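Cold Drinks in the Living Room

Posted by Ngaio Tawhiri
Filed under: Home, Kitchen

We moved into the apartment on Doolan Street in December, and for the first few months every drink in the house was hot. Tea in the morning, tea at night, soup in a mug if I didn't feel like washing a bowl. Then the weather turned and I found out that we owned almost nothing for cold drinks. No pitcher, no ice trays, one glass mug that I like and a lot of coffee cups that I don't.

I've been fixing that slowly. A few people who read the post about the kitchen shelves asked what I ended up buying, so I'm writing it down.

The table

Most of this happens at the round table in the living room. It has a dark glass top and a black rim, and I bought it secondhand from a woman in Baltlow who was moving overseas. Carrying it up the stairs was awful. I would not buy glass again if I had to carry it again.

I do like it for drinks, though. A ring from a cold glass wipes right off, and so does syrup if you get to it the same day. The bad part is that it shows everything: fingerprints, crumbs, dust, every light in the ceiling. I keep a dry cloth in the TV cabinet and wipe the table before I put anything down and then again when I clear it. Paper towels leave lint. Newspaper works but makes my hands gray.

I tried coasters and gave up. The cork ones stuck to the bottom of the glass and then fell off halfway to my mouth.

The trash bin sits right next to the table. It used to be in the kitchen doorway, where we both kicked it. Moving it cut down on the little piles of wrappers and lemon seeds, and I don't have to get up every time I open something.

The mug

I use a clear glass mug with a handle for nearly everything cold. I know a tall glass is the normal choice. I have knocked over enough tall glasses to know my limits, and a handle keeps my fingers dry. I'm also the kind of person who wants to see how much is left.

If you use one for both hot and cold, let it come down to room temperature in between. I cracked one last year by pouring ice water into it while it was still warm from the dishwater. It didn't shatter, it just made a small tick and there was a line down the side.

The syrup

I make one syrup and use it for everything. It goes like this:

Put 400 grams of sugar and the same weight of water in a small pot. Add a thumb of ginger, sliced, skin on. Heat it until the sugar is gone and the liquid is clear, then turn it off and put the lid on. Leave it until it's cool. Strain it into a jar and keep it in the fridge.

It's good for two weeks, maybe a bit longer. Mine never gets that far. Two spoonfuls in a mug of cold water with lemon is enough for me. My husband uses four and says he can't taste it.

For a change I put in dried plums instead of ginger. Those need to simmer a while, and the syrup comes out dark and a little smoky. Don't throw the plums away afterward. They are good on plain yogurt.

The tea

Cold brewed is easier than hot brewed and then chilled. I put the leaves in a jar at night, fill it with cold water, and take them out at 7 in the morning before work. Green tea and jasmine both do well. Black tea comes out thin to my taste, so I still make that one hot and strong and pour it over ice.

I had been buying Tukum tea bags for this because the store downstairs carries them. They're fine. Loose leaf from the market costs less, and I can use the same leaves a second time if I remember to put them back in water right away. Usually I don't remember.

Ice

We have two silicone trays and they make the freezer smell if you leave them uncovered. Or the freezer makes them smell, I'm not sure which way it goes. I empty the cubes into a box with a lid as soon as they're hard and refill the trays. Before people come over I do this three or four times in a day and feel very organized.

I looked at a countertop ice maker from Hutix. It was 335 dollars and the size of a microwave. We don't have a place for a microwave, so that settled it.

Straws

I didn't use straws for years. Then my teeth started complaining about cold things and the dentist suggested one, and now I go through them. I tried the metal kind first. They clanked on the glass, and I never trusted that I'd gotten the inside clean, even with the little brush. I chipped nothing but I thought about it every time.

So we're back to the colorful ones in a packet. My niece picks purple and then green, in that order, and won't drink from the yellow. When she and her brother are both here I put the whole bundle in a jar and let them argue. On my own I take whatever comes out.

A packet with a narrow opening is better than one torn across the whole end, because the straws slide out all over the floor when you pick it up wrong. I open ours at one side, over the table. Then the packet goes in a drawer of the TV cabinet, lying flat. The drawers are long and low, so straws, napkins and the cloth all fit in one, and I can reach it without going back to the kitchen.

The top of the cabinet is another matter. The plant lives there, and the red horse, and the little framed 福 that my mother-in-law gave us, and the router, and then whatever people put down on their way past. I cleared it in spring. It filled up again. I'd like to put a tray with the mugs at one end but I would have to move something, and everything on it belongs to somebody with an opinion.
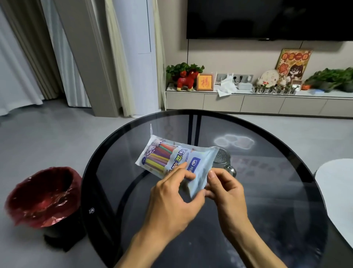

What's still on the list

A pitcher with a lid that doesn't drip. I've had two and both of them dripped.

A second glass mug, same size as the one I have, for when my husband decides he wants mine.

A long spoon. The syrup sinks, and a teaspoon doesn't reach the bottom unless I put my knuckles in the drink.

Something to go under the table legs so they don't scrape when the kids lean on it. I bought felt pads and they came off in a week. If you know of a kind that stays on, leave a comment. I'll post the plum syrup amounts separately when I've made it again and weighed things properly.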